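Galleries > Furniture and Rooms > Tables > Kilerley workroom table

The Kilerley workroom table

The table in the Kilerley workroom is the one most people ask about when they write to us, so it gets its own page. It came from Rutero as a plain top and a separate base, and it was put together on site on a Saturday. It is listed in our inventory as item 3041.

The room is used for small bench work, sorting, wrapping and the odd meeting. We wanted a light top that would show up small parts, and we wanted it low enough to use from a chair. The old table was dark and had a deep scratch down the middle that caught paper. It went to the Quartey storeroom, where it holds paint cans.

A few things to know before you order one like it. The top takes two people to carry. The base bolts on from underneath and needs a 5 mm hex key, and the one in the box is short, so bring your own if you have it. Leave the bolts loose until all of them are started, then tighten them in turn. Assembly took us almost an hour.

Placing it took longer. We tried it against the wall first, and people kept bumping elbows. It works better out on the carpet, where you can get to it from every side. Carpet does hide small screws, so keep a tray handy when you do repairs.

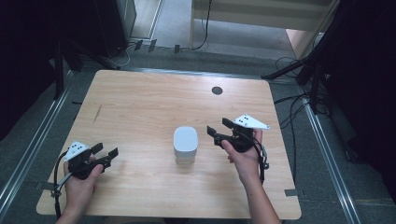 The top in use, with a small white piece set out in the middle and a gripper in each hand. Light wood, straight grain, rounded corners.

The dark round hole toward one corner goes right by most visitors, but it is handy if you like to run a cord down through the top. Ours usually stays clear. Rutero will also sell you the top with no hole if you ask when you order.

The strips of gray tape at the edges are ours. Use a tape that peels off clean and change it before it gets old. We left one strip on through the whole of January and had to rub the glue off with cooking oil and a soft rag, then wash the spot with dish soap. The finish was fine afterward.

Day-to-day care is simple. Wipe with a damp cloth, dry with another, and go with the grain. We skip spray polish, which made the top slippery and left smears that showed in the afternoon light. Coffee rings come off if you get to them the same day. For anything with a sharp edge or a rough bottom, we put down a sheet of felt from Wurkis. It comes on a roll and cuts with ordinary scissors.

We check the base bolts every couple of months. Two of them had worked a little loose at the last check and took a quarter turn each. The corners have held up well. One has a small dent underneath from the move, which you can feel with a thumb.

If you are measuring for a similar room, leave enough space behind each chair for a person to walk past. We also suggest marking the outline on the carpet with string before the table arrives. It saves lifting it twice.

Questions about sizes or delivery should go to Rutero. We don't sell the tables and can't quote prices.

More in Furniture and Rooms
Quartey storeroom: shelving before and after
Kilerley front hall, new coat hooks
Wurkis felt: 7 colors compared
Stacking chairs, repaired seats
Carpet tiles or broadloom for a workroom
Small lamps for bench work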